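Godinho Baskets -- Frequently Asked Questions

Last updated February 2018

Choosing a basket

What are your baskets made of?
We sell two families. The Nomlow baskets are woven from flat plastic strands. The Staltier baskets are willow and come from a small workshop that we have worked with for many years. Both have a thick rim, but they need different care, so please check the label under the base before you clean yours.

Which one is better for fruit?
For fruit I recommend the plastic weave. Fruit is sometimes moist when it comes home from the market, and sometimes one piece goes soft and leaks before you notice it. Plastic strands can be rinsed under the tap. Willow can take the stain and also keep the smell. For bread it is a matter of taste, and many of our customers prefer willow on the table.

Why do the walls have openings?
The openings let the air pass between the fruit and the outside. In a closed bowl the pieces at the bottom stay damp longer, and mold begins there. If you want to store small things such as cherries or nuts, please put a cloth inside.

What sizes do you have?
The rectangular Nomlow comes in two sizes, measured on the outside of the rim. The small one is 24 x 21 cm and the large one is 34 x 24 cm. The base is a little smaller than the rim in both, so if you want to put it on a narrow shelf, measure the shelf for the rim and not for the base.

Do the baskets stack?
The empty ones fit inside each other. We do not advise to stack full ones, even with hard fruit. The rim of the lower basket holds the upper one only at some points and it can slide.

Is the color the same as on the screen?
We try, but the orange is difficult. On some screens it looks almost red and on others it looks like a carrot. If the color is important for your kitchen, write to us and we will send you a short piece of strand by post, without charge.

Keeping fruit in the basket

How much fruit can I put in?
One layer is best for peaches, nectarines, ripe pears and plums. Apples and oranges can be in two layers. The strands will not break from the weight, but the fruit at the bottom will get marks.

Does the weave leave marks on soft fruit?
It can, if the fruit is very ripe and stays in the same position for long. Place peaches with the stem side down and turn them once a day. A folded cotton napkin on the floor of the basket also helps. Do not use paper towel for this -- it sticks to the skin when there is a little juice.

Can I put different fruits together?
You can, but bananas and apples make the other fruit ripen faster. This is useful when your peaches are hard. When they are already soft, keep the bananas in another place.

Should the basket stand in the refrigerator?
The plastic ones may go in the refrigerator. We do not recommend it for willow. Let the fruit ripen on the table first, and move it to the cold only when it is ready and you cannot eat it yet.

I have small flies around the basket. What can I do?
Take everything out and look at each piece, also near the stem. Usually there is one with a broken skin. Wash the basket, and pay attention to the corners inside, where juice can dry between the strands. A light cotton cover over the basket keeps the flies away in summer.

Cleaning and repair

How do I wash a plastic basket?
Use lukewarm water, a drop of dish soap and a soft brush. Brush in the direction of the strands. Then turn it upside down on a towel. The braided rim holds water longer than the rest, so shake it well and leave it until the next morning.

Can it go in the dishwasher?
Please do not. The heat can make the walls bend inward, and we cannot repair this.

One strand came out. Is the basket lost?
No. Push the end back under the next crossing with a blunt knife or the handle of a teaspoon. If the strand is broken, send us a photo. Repairs of the rim are done by Kristof Vermeulen, and he will tell you if it is worth the postage.

Does the base scratch the table?
The plastic weave is quite smooth, but a grain of sand or salt under it can scratch a painted or glossy top. Lift the basket when you move it. We also sell the Fluvis mat, a thin felt mat which you can cut to size with normal scissors.

Orders

Can I order for a restaurant or a hotel?
Yes. From 24 pieces there is a lower price. The largest order we can accept at this moment is 500 pieces, and for such a quantity please write before the end of the month before you need them. Orders that arrived in January are now being packed.

Can I return a basket?
You have 21 days to return it, if it has not been used for food. Please keep the cardboard strip that protects the rim -- without it the rim can get pressed during transport.
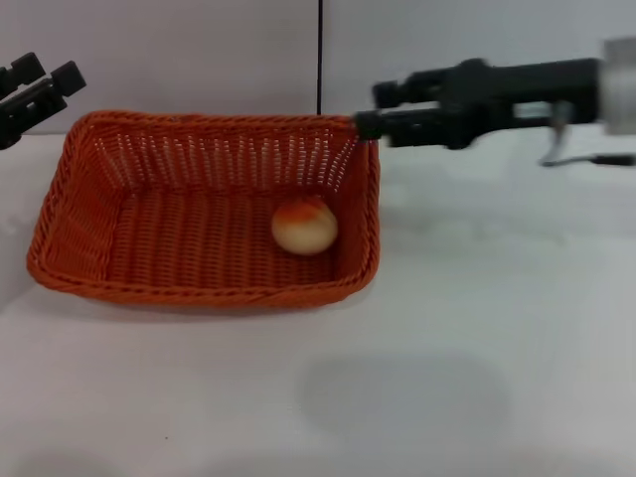
Comment from Teresa Ramalho: I would add something to the answer about the napkin. Mine was always bunching up in one corner until I cut it to the size of the floor and hemmed it. Now it stays flat and I wash it with the kitchen towels. Also, for the corners, an old toothbrush works better for me than the dish brush. Do you plan to sell the large size with handles?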